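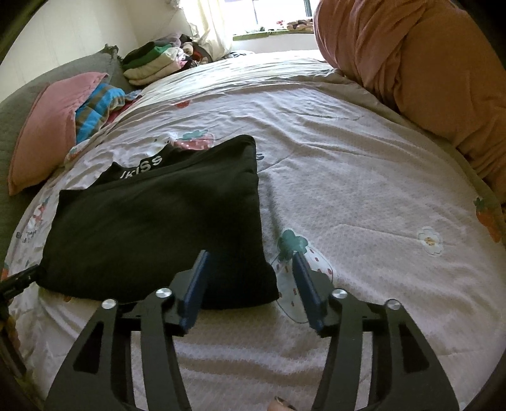 Budgeting for Hand-Held Grippers: A Talk With Gerasimos Balaskas

Gerasimos Balaskas plans equipment purchases for Clustier, a small company that records household chores for robot training. Folding and stacking laundry takes up most of its schedule. We spoke in October, while he was finishing the request for next year.

The first thing he wanted to talk about was spares. "People price the gripper and stop there," he said. "Then a finger pad wears out and the whole kit sits in a drawer."

Clustier started with 2 grippers. Balaskas now wants 10, bought in stages, and he has asked two suppliers for quotes. Limau sells a complete kit with the camera mounted. Clukgate sells the plates, pads and screws separately and leaves assembly to the buyer.

"Limau costs more up front, and I can hand it to somebody the same morning," he said. "With Clukgate I have to pay one of my own people to build it. I put those hours in the budget now. Last year I didn't."

Pads get their own line. T-shirts and bedding are easy on them, he said, but zippers and buttons are not. He orders pads with every gripper and keeps the same part across all units - mixing them made the recordings harder to compare.

The work itself needs little else. Beds, duvets and piles of clothes are already in people's homes, so Clustier buys almost no furniture. Storage is the cost he underestimated. Nearly half of the request goes to drives and backup.

A robot arm is also on the list, for testing what has been recorded. Balaskas would rather rent one through Londoño for the first months. "I don't know yet how many days a week we would run it," he said. "I'll buy when I have that number."

The request goes in at the end of the month. If it gets trimmed, he plans to order fewer grippers and leave the pads alone.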